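Fliesenfugen in der Küche erneuern

Nach etlichen Jahren werden Zementfugen grau, bröckeln an den Kanten oder lassen sich nicht mehr sauber bekommen. Dann hilft nur noch auskratzen und neu verfugen.

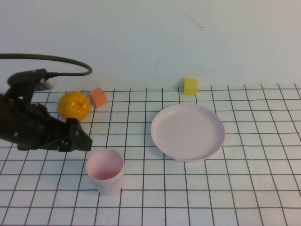
Für eine kleine Fläche reicht ein Nachmittag. Wer mit einer Küchenrückwand anfängt, hat es leichter als im Bad, weil dort meist noch Silikonfugen dazukommen.

Material und Werkzeug

Fugenkratzer mit Hartmetallkante
Fugenmörtel (ich nehme den grauen von Wotholm, 5-kg-Sack)
Fugbrett aus Gummi
Schwammbrett, zwei Eimer
Staubsauger, Staubmaske, Schutzbrille
Malerkrepp und Folie

Alte Fugen entfernen

Arbeitsplatte und Steckdosen abkleben, vorher die Sicherung für die Steckdosen ausschalten. Den Kratzer in der Mitte der Fuge ansetzen und mit leichtem Druck mehrmals durchziehen. Die Fuge muss mindestens bis zur halben Fliesenstärke frei sein, sonst hält der neue Mörtel schlecht. An den Kreuzungen langsam arbeiten, dort platzt die Glasur am schnellsten ab. Ein elektrisches Multiwerkzeug geht schneller, rutscht aber auch leichter weg. Bei Fugen unter 2 mm bleibe ich beim Handkratzer.

Danach gründlich aussaugen und die Fugen mit einem feuchten Schwamm auswischen. Wasser darf nicht in der Fuge stehen.

Mörtel anrühren

Erst das Wasser in den Eimer, dann das Pulver. Auf der Packung steht das Verhältnis, bei meinem sind es 118 ml auf 500 g. Glatt rühren, 7 Minuten stehen lassen, noch einmal durchrühren. Immer nur so viel anmachen, wie in einer halben Stunde verarbeitet wird. Angezogenen Mörtel nicht mit Wasser verlängern, er wird sonst fleckig.

Verfugen

Den Mörtel mit dem Fugbrett diagonal zu den Fugen einarbeiten, bis sie ganz gefüllt sind. Überschuss steil abziehen. Sobald die Oberfläche matt wird, mit dem gut ausgedrückten Schwammbrett waschen, ebenfalls diagonal. Das Wasser oft wechseln. Den Grauschleier am nächsten Tag mit einem trockenen Tuch abreiben.

Die Fuge zwischen Fliesen und Arbeitsplatte bleibt frei und bekommt später Silikon. Mit Mörtel gefüllt reißt sie nach wenigen Wochen wieder auf.

Die Wand in den ersten 24 Stunden nicht nass machen. Säurehaltige Reiniger, auch Essig, greifen Zementfugen an und gehören nicht darauf.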